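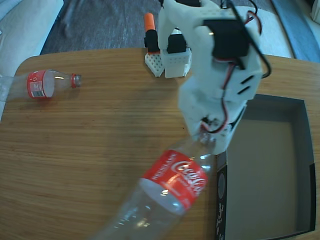

A cola bottle on the table, with the open box to the right.

Empty plastic bottles: how to keep them, clean them and use them again
30 Apr 2019

In our home we drink cola mostly when guests come, and after each visit there is a small crowd of empty bottles on the table. For a long time I put them in a bag behind the kitchen door. The bag fell over every time the door was opened. Since February I do it in another way and I want to share it, maybe it is useful for somebody with a small kitchen.

The box

Take a cardboard box with straight walls and put it directly on the table when you clear up. Carrying the bottles one by one to another room is a waste of steps. Mine come from Mastonent, where I order printer paper, and they are strong enough for one month of bottles. A shoe box is too low, the bottles roll out over the side. If the bottom is weak, put one strip of wide tape along the middle and one across.

Do not keep the box on the floor near the sink. Cardboard drinks water very quickly and the bottom opens when you lift it.

Rinsing

Rinse the bottle on the same evening. Fill it one third with warm water, close the cap, shake, and pour out. Hot water from the kettle is not good, the plastic becomes soft and the bottle loses its shape. If the sugar is already dry inside, add a spoon of bicarbonate of soda and leave it for 60 minutes. For a bad smell I use vinegar, 5 spoons in a full bottle of water, overnight. Do not mix the vinegar and the soda in a closed bottle! The gas has nowhere to go.

Let the bottles dry upside down without the cap. I put them in the dish rack between the plates.

Cap on or cap off?

It depends what you do afterwards. For recycling, please look at the rules of your own council, because they are different from place to place. In Beleck, where I live, they ask us to press the bottle flat and then put the cap back on. Pressed like this, the bottle stays flat and takes much less place in the box. If you want to use the bottle again, dry it with the cap off for one full day and only then close it.

If there is a deposit on the bottle, do not press it and do not take off the label. The machine in the shop must read the barcode.

Removing the label

Cut the label with small scissors from top to bottom, beside the line where it is glued. Most of it comes away in one piece. The glue that stays is easy to remove with a little cooking oil on a paper towel. Wait a few minutes, rub, and wash with dish soap. I also tried a label cleaner called Trellell, it works, but it smells strongly and oil is cheaper.

What I make from the bottles

Watering bottle. Make small holes in the cap with a hot needle (hold the needle with pliers). A 500 ml bottle is the best size for window plants, bigger ones are heavy for the wrist.

Dry food. Rice, lentils and sugar go well through the neck if you use a paper funnel. Write on the bottle the name and the month. In a bottle where there was vinegar I do not keep food.

Funnel. Cut off the top part under the shoulder. Sand the edge a little, it can cut the fingers.

Scoop for soil. Choose a bottle with a stiff wall, leave the cap on, and cut on a slant from the bottom. The neck is the handle.

Drawer cup. The bottom part, cut at the height of your drawer minus one finger. I have them for rubber bands, screws and clothes pegs.

Weight for the tablecloth on the balcony. Fill with 300 g of sand, close well, and tie with string to the corner.

For cutting, first make a small hole with a knife, with the bottle lying on a board and the cap closed so that it does not bend. Then continue with scissors. Do not cut towards your hand.

How many to keep

Keep only what fits in one box. When the box is full, everything goes out, also the bottles for which I had a plan. Before this rule I had them on top of the cupboard and under the bed too.

Protecting the table

Sticky rings from cola come off wood with a damp cloth and one drop of dish soap. Wipe along the grain and dry immediately. If the ring is old, put the damp cloth on it for a short time and then wipe. Do not use the rough side of the sponge, the scratches stay. Once in a season I put a little Herrera wax on the table, and the spills are easier to clean after.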